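Feltelum Kitchen Pack: review notes and data card

Status: under review, no recommendation yet
Reviewed by: Sabine Haberkorn, with corrections from Yi-chun Wan
Supplier: Dalbridge
Version looked at: the February release

What it is

Feltelum is a paid pack of simulated kitchen tasks for robot arms with a two-finger gripper. Dalbridge sells it as a way to train a picking policy before you own any hardware. We bought one seat to see how much of that holds up.

What you get

1290 episodes, rendered from a wrist view
joint positions and gripper opening for each step
a short text instruction per episode
a loader script, which needed two fixes before it ran

Licence

One seat, 90 days, then you pay again. The terms let you keep trained weights but are vague about sharing them. Yi-chun has asked Dalbridge in writing. No answer so far.

What the sales page claims

"Ready for real kitchens." We would like to see the test behind that line. The page gives a success rate without saying how many tries it came from, or on which arm. The older Sistero pack at least printed its failures.

Known problems

Object names drift. The same item can be "shaker", "salt" or "salt pot" depending on the episode, so filter on the object ID.

Contact is too kind. Fingers close on smooth, narrow things and hold them in poses I would not trust on a bench.
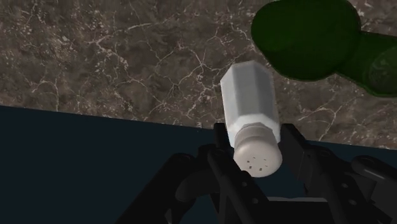
Friction is one fixed value for the whole pack — glass, stone and everything else — and the loader gives no way to change it. Dalbridge calls this a simplification. For grasping work it is a fairly large one.

Lighting hardly varies between episodes. Expect a policy trained on this alone to struggle near a window.

Suggested use

Fine for checking that your training code runs. Keep it out of any reported result until we have compared it with our own recordings on the Mok arm.

Still open

Friction settings, weight sharing, and where the success rate came from. Send anything you find to Sabine.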